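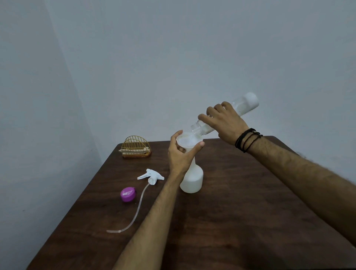

Planning benchmarks for bimanual manipulation still score the final state, and I think that is the wrong variable. A refill task passes if the target vessel ends up full. Our planner at Plendholm passed it in simulation for most of November while producing trajectories I would not run near a wet floor. The trouble sits in the coupling between the arms. With one hand holding the bottle neck and the funnel together, and the other tipping the source into it, there is a single contact chain and two controllers that each believe they own the reference frame. Cloudy liquid in clear plastic at least gives perception a level to track. The milky spray bottle gives it far less.

Themis Lambrakis argues that a longer horizon fixes this. We went from 104 steps to 512 and the plans got smoother, but the grip on the receiving side was still treated as a fixed constraint. It should be a controlled quantity, with its own cost and its own log.

I would rather see benchmarks report peak relative motion between the two vessels – per trial, unaveraged – and drop the success rate to a footnote. Harik already writes the signal out at every tick. Reading it takes a 58-line script.

Filed under: Control & Planning, Opinion
Last updated: November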